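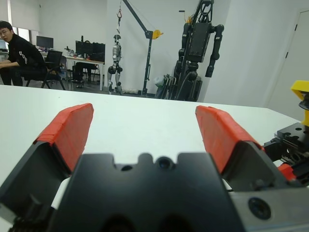
The scheduler was never the slow part, one of the engineers at Brakau told me on my first morning there, and anyone who blamed it hadn't read the logs. The slow part was the arm waiting for a camera result that was already too old to use.

Technology > Robotics > Features

Brakau writes control software for robot arms. Its main product, Hement, sits between the planner, which decides where the gripper should go, and the controller, which sends commands to the motors. For most of August the team worked on one problem. The arm would start toward an object, stop for a moment, and start again.

The cause was in the time stamps. Each image from the wrist camera was marked when it reached the computer, and the arm's joint positions were marked when they were measured. The two clocks were off by nearly 100 milliseconds. At low speed this made little difference. At higher speed the software put the object in the wrong place, the planner threw out its path, and a new one had to be worked out.

A wrist camera makes this worse than a fixed one would. It moves with the hand, so every error in the arm's position becomes an error in where the table seems to be. The view also includes the fingers themselves. Hement masks them out before it looks for anything else, and the mask has to change as the fingers open and close. An early version used one mask for all positions and sometimes took a fingertip for a part to be picked up.

The fix for the clocks took 277 lines of code. Testing it took longer. The team replayed 899 recorded runs through the old and new versions and compared the paths. In 700 of them the new version planned once and kept its plan. The rest still needed at least one new path, most often when the target was close to the limit of the arm's reach.

Replay has its limits. A recording can show what the planner would have chosen, but the camera view stays the same whatever it picks. For that reason the last checks are done on hardware, at low speed first.

Amgate, a parts supplier, is due to try the new version next – on one arm, with the old release kept ready. The reach problem is still open. Brakau plans to handle it in the planner and leave the timing code alone until the Amgate results are in.

Contact the editors | © 2026 Maldonado Magazine | Back to top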